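Virholm 収納コンテナ 深型(ダークグレー)

品番 894/長方形/ふたは別売り
価格 3,216円(税込)
送料は地域によって変わります。ご注文の前に「お届けについて」をお読みください。

倉庫の棚、作業場のすみ、車の荷台。そういう場所で毎日使うための、長方形の深いコンテナです。色は濃いグレーの一色だけを取り扱っています。以前は青もありましたが、汚れが目立つというご意見が多く、メーカーのほうで生産が終わりました。

当店でこの商品を扱い始めたとき、私はまず自分の仕事場で二つ使ってみました。一つには梱包用の紙とひもを入れ、もう一つには返品された商品を、検品が終わるまで入れておきました。どちらも今も使っています。内側の底が平らですから、小さい箱を並べたときに傾きません。角は少し丸くなっていて、ぞうきんで拭くときに指が奥まで届きます。

同じ売り場にあるSekiguchiの浅型と迷われるお客様が多いです。ねじや金具など、上から見てすぐ選びたいものには浅型が合います。布、電線の束、袋に入った部品など、形が決まらないものには、こちらの深型をおすすめいたします。深いコンテナに細かいものだけを入れますと、下のものを探すために全部出すことになりますので、仕切り板(別売り)をお使いください。仕切り板は縦にも横にも入ります。

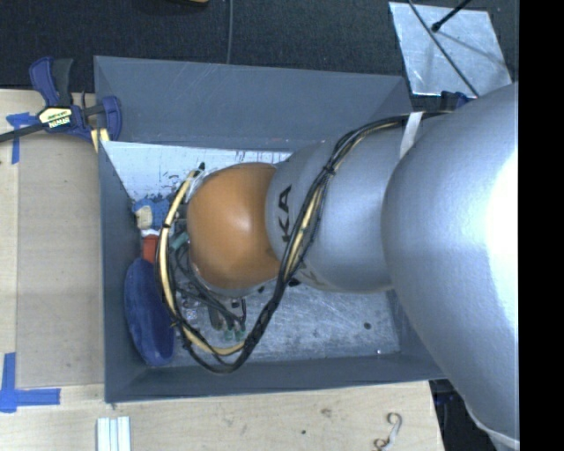

二年使っていますが、底のほうに何を入れたか忘れてしまうのが困ります、とCarmela Costaさん。外側にラベルを貼ったら楽になったそうで、貼る場所は長いほうの側面がいい、棚に入れても読めるから、とのことでした。ただし紙のラベルはすぐにはがれたので、今は荷札をひもで持ち手に結んでいるそうです。

ラベルについては、当店でも布のテープをおすすめしています。貼る前に、側面をアルコールで一度拭いてください。のりが残ったときは、ぬるいお湯と台所用の洗剤で落ちます。シンナーは表面が白くなりますので、お使いにならないでください。

重ねて使うとき
空のときは、中に入れて重ねることができます。外すときに固い場合は、短いほうの側面を軽く押しながら持ち上げてください。物を入れたまま上に重ねるときは、必ず専用のふたをしてください。ふたなしで重ねますと、上のコンテナが中に落ちます。重ねるのは三段までにお願いします。

棚に置くとき
Morardのスチール棚をお使いの方は、長いほうを奥に向けて置くと、一段に並べやすいです。棚の段の高さは、コンテナの上に手が入るくらい空けておきますと、引き出さなくても中のものが取れます。すき間がないと、毎回コンテナごと出すことになり、腰が疲れます。

お手入れ
水で洗えます。洗ったあとは逆さにして乾かしてください。食器洗い機には入りません。冬の間、外の物置に置いていたものを急に熱いお湯で洗うことは避けてください。

よくいただくお問い合わせ

食品を直接入れてもいいですか。
食品用の商品ではありません。袋や箱に入ったものでしたら問題ございませんが、野菜や米を直接入れることはおやめください。

Drutovの古いふたは合いますか。
合いません。見た目は似ていますが、縁の形が違いますので、片側が浮いてしまいます。品番894専用のふたをお選びください。

台車に載りますか。
平らな台車でしたら載ります。台の面に滑り止めがないものは、角を曲がるときにコンテナが動きますので、ゴムのシートを敷いてください。

一つだけでも買えますか。
はい、一つからお送りします。二つ以上のご注文では、重ねて一つの荷物にいたします。

持ち手の穴からほこりが入りませんか。
少し入ります。気になる方は、内側に薄い布を一枚かけてください。Pylyp Fedorukさんからは、古いシーツを切ってかけているというお便りをいただきました。洗えるので便利だそうです。

ご注文について
在庫があるものは、ご注文の次の営業日に発送いたします。1月は棚卸しのため、発送がいつもより遅くなります。お急ぎの方は備考欄に希望の日をお書きください。ご希望に合わないときは、こちらからメールでご連絡いたします。

専用のふたは1,000円(税込)です。本体と同じダークグレーで、一枚ずつの販売です。本体とふたを別の日にご注文になりますと、送料が二回かかりますので、ご注意ください。

返品は、使う前のものに限り、到着から十日以内にお受けします。側面の細かいすり傷は、作るときや運ぶときにつくことがあり、交換の対象になりません。割れや大きなゆがみがあった場合は、箱を捨てないで、先に当店までお知らせください。

関連する商品:専用ふた/仕切り板/Sekiguchi 浅型コンテナ/Morard スチール棚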